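Gekent changes block set and bin layout at Jaltisholm sorting hall

Gekent has switched to a new set of two-color blocks at its Jaltisholm hall, where small parts are sorted and repacked for classroom building kits. The change took effect in November and applies to the loose-fill line only. Boxed sets are still packed by hand on the upper floor, from stock that was cut before the summer.

The new blocks are plain rectangular sticks in two finishes, a reddish brown and a dark green. Both are cut to the same nominal length of 60 mm and the same square section of 12 mm. The earlier set had five colors and two lengths, and the shorter pieces tended to end up underneath the longer ones during filling. Gekent says the single length removes one sorting step and allows the same tray insert to be used for every kit.

The blocks are supplied by Dronon, which also cuts the tray inserts. Under the revised order, each color arrives in its own sack and is mixed on site. Sacks are stored flat, no more than two high, in the dry room behind the loading door. Dronon has kept the old saw setting for replacement orders, so schools with the earlier kits can still buy single pieces in the former lengths until the stock list is next revised.

Bins on the line have stayed the same. They are gray and open at the top, with sloping sheet walls, and stand on light wooden tabletops at working height. The slope brings pieces down to the flat floor when a bin is filled from above. Sticks that land across each other are left as they fall, and no attempt is made to line them up before picking. The filling instruction now asks for small batches, spread over the floor of the bin, in place of the single large load used with the old set.

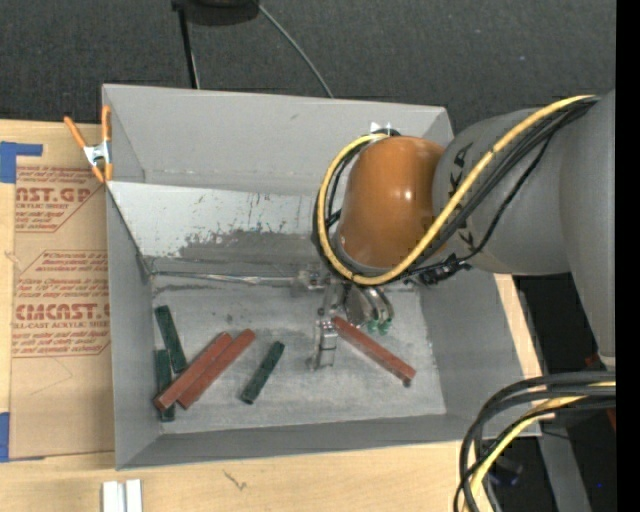
A reader of the hall's newsletter, writing from Tichý, asked whether the dark green would be hard to tell from the gray of the bins under the evening lighting, and suggested a lighter green or a pale liner on the floor of each bin. The same letter noted that the old yellow pieces had been easy to find even in a nearly empty bin, and that children at the receiving end liked them best.

Gekent replied that a liner had been considered and set aside. Loose liners creep up at the corners, and thin sticks slide under the edge. Fixed liners would have to be cut to each bin, and the bins are not all folded to the same size. The lighting over the tables will be looked at separately. The yellow finish was dropped over cost and is not expected to return, although the company said a third color could be added to the larger kits if enough schools ask for it.

Scuffing is the other known point. The bin floors mark easily, and pale patches build up where pieces are tipped in and moved about. According to the maintenance sheet, marks of this kind are acceptable as long as the surface stays flat and no edge has lifted. Floors are wiped with a damp cloth at the end of each shift and left to dry overnight. Solvent cleaners are not used, as residue can transfer to the finish on the blocks. A bin with a raised seam or a sharp fold is taken off the table and goes back to the sheet shop.

Finish on the blocks is checked by sample. From each sack, 11 pieces are drawn and looked over for chips, splinters and bare ends. A sack with more than one rejected piece is returned unopened stock and all - the rest of that delivery is then held until a second sample has been taken. Small dark marks on the end faces are allowed if they cannot be felt with a fingertip.

Kits packed from the new set carry a green stripe on the short side of the carton. The contents card has been redrawn to show two colors, and the assembly sheets have been shortened from twelve pages to nine. Schools that ordered before the change will receive the earlier version unless they ask to be moved over. The two sets can be mixed in use, since the square section is unchanged, but the old short pieces do not fit the new tray.

Orders for the next delivery round close at 9 in the morning on the last working day of the month. Spare trays are listed separately and can be ordered without blocks.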